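Subject: Re: [hellstead-shop] Plorkamine arm, before we order the second one

On 8/15/26 Tassanee Chareonsuk wrote:

> Hi all. The Ruviler model of the arm is far enough along that I'd
> like to order the second kit ($369, same supplier as in May). The
> pick routine came through 500 runs over the weekend and I changed
> the starting pose for each one. I think we can stop fiddling with
> the sim and bolt the thing to the bench. Any objections?
>
> Tassanee

One objection, in several pieces. I've pulled your files and run them on the old shop computer, so at least I'm complaining about the same version you have.

1. The room. I know it's the default, but the stone texture bothers me. It's all dark veins and specks, and the bench at Hellstead is plain painted board. If the camera code is going to look for edges, I don't want it tuned on marble. The pale box with the label strip is a decent test object, and I'd keep it.

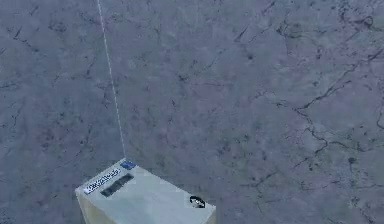 Did all of the runs use the same lighting? You say you changed the starting pose, and I believe you, but the log only lists joint angles. I'd want to see light level in there too, plus some kind of error on the camera position. My mount at home sags a little every time I swap a cable and I doubt I'm the only one.

2. The hanging stuff. How does Ruviler handle a box on a line? The line has no thickness to speak of and I can't find a stiffness value for it anywhere in the scene file. If it's being treated as a rigid link then the box will never swing the way one does on real string, and we'll have an arm that's very good at grabbing things that hold still. Same question for the plain tan one over in the corner.

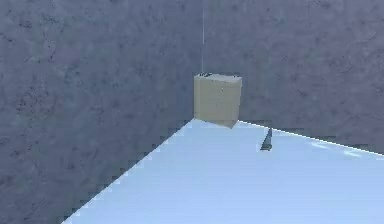
I tried this the dumb way last night with fishing line and a tea carton. One bump from a ruler and it was still moving when I'd finished writing the note. So please either put damping in that we've measured, or take the hanging tests out of the success count.

3. Contact. This is the one I'd hold the order for. Look at the long gray finger where it meets the curved gray part. I can't tell if it is pressing on the part or going straight through it, and if I can't tell, I'd like to know how the score can. A collision mesh that's a bit too small would give us 500 happy runs and a bent finger. The markers on the wrist I have no quarrel with.
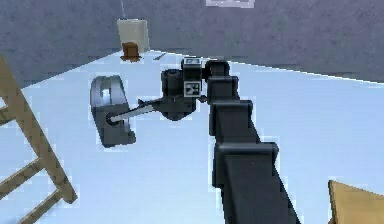

4. Money. $369 before shipping, and the first kit's base motor already had to go back. Two arms with the same bad motor is a worse spot than one. Yeoman has the spare bracket set and said we could borrow it, so the first arm can go on the bench without spending anything.

5. Reach. The Plorkamine sheet says 56 cm. Is that to the wrist or to the fingertip? Your model uses the number as is. Mine came out shorter when I put a tape on it, but I was doing it alone and the arm was leaning.

If you can rerun item 3 with the collision shapes switched to visible and post what you get, I'll withdraw the objection or make it longer. I can be at the shop most evenings to help with the mount. Please don't drill the bench until somebody has checked what's under the left end, there's conduit in there somewhere.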